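La mesa de trabajo también merece un mantel

En las oficinas de Bremero se debatió en agosto una cuestión en apariencia menor: si las mesas de uso común debían permanecer desnudas o vestirse con tela. La dirección de servicios se inclinaba por lo primero. Quien suscribe sostiene lo contrario.

Una superficie cubierta amortigua el ruido, protege el tablero y, sobre todo, ordena. Los cuadros de un mantel ofrecen una referencia inmediata para alinear una caja, una lámpara o un cuaderno. 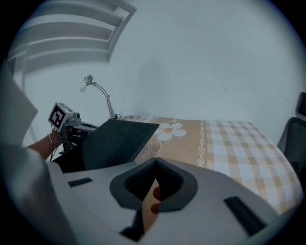
Lámpara plateada de cuello curvo junto a la tela de cuadros.

Se objeta que el estampado distrae. Benedikt Wallner, responsable de mobiliario, defendió esa tesis en un escrito de 4 páginas -- bien argumentado, por cierto --, pero no distinguió entre el dibujo estridente y el discreto. Un beige con blanco, cruzado por una franja más oscura y una flor, difícilmente perturba a persona alguna.

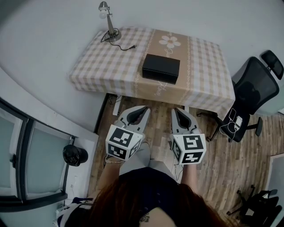
¿Conviene dejar la lámpara siempre sobre el mantel?
Depende del cable: si cruza la zona de trabajo, es preferible llevar la lámpara a una esquina posterior y recoger el sobrante.

Mayor peso tiene la objeción del mantenimiento. Una tela exige lavado, y el lavado exige un responsable. Zuleica Conceição propuso un turno cada lunes, fórmula razonable que debería adoptarse sin más dilación.

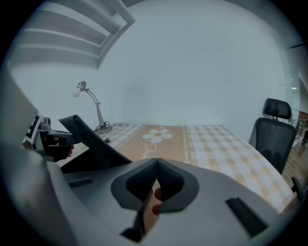 Queda el asunto del gasto, que a mi juicio se ha exagerado. Un mantel cuesta menos que reparar un tablero rayado, y puede sustituirse en un minuto. Solicito, por tanto, que se mantengan los existentes y que la próxima revisión del mobiliario los incluya en su inventario.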